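## Swapping the blower motor resistor

I did this one on my old Fang hatchback on a Wednesday evening, and it's a job you can manage in 60 minutes if the screws behave. Mine had the classic problem: the fan only blew on the top speed. 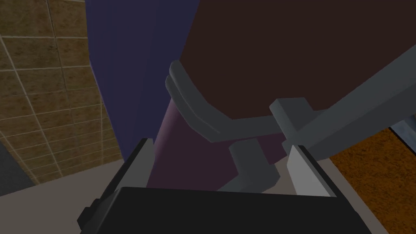
Before you order anything, check the fuse. I skipped that the first time and felt pretty silly (it was fine, but still!). If the fan runs on high and nothing else, the resistor is your likely culprit.

**You'll need:** a Phillips screwdriver, a small ratchet, a flashlight and the new resistor. I bought the Daseo one. Stamia makes one too, but check the plug shape first — the older style has the tab on the other side.

1. Turn the ignition off, take the key out and disconnect the negative battery cable.
2. Empty the glove box. Squeeze both sides in and let it drop down past its stops.
3. Get your head under the dash on the passenger side and look for a flat plate with a wiring plug on it. It sits to the left of the blower motor.
4. Press the tab on the plug and wiggle it out. Don't pull on the wires!
5. Take out the 2 screws holding the plate. The back one is a pain, and I ended up doing it by feel with the ratchet.
6. Slide the old resistor straight down and out.
7. Fit the new one, start both screws by hand, then snug them up.
8. Push the plug in until it clicks, hook the battery back up and try every fan speed before you put the glove box back.

**Caution:** if the fan was running just before you started, let the resistor cool for 18 minutes or so you'll burn your fingers. The coils can get well past 150 degrees.

**Note:** a melted plug needs replacing as well. Flimero sells a short pigtail with the wires already crimped, and I'd go with that over trying to clean up the old one.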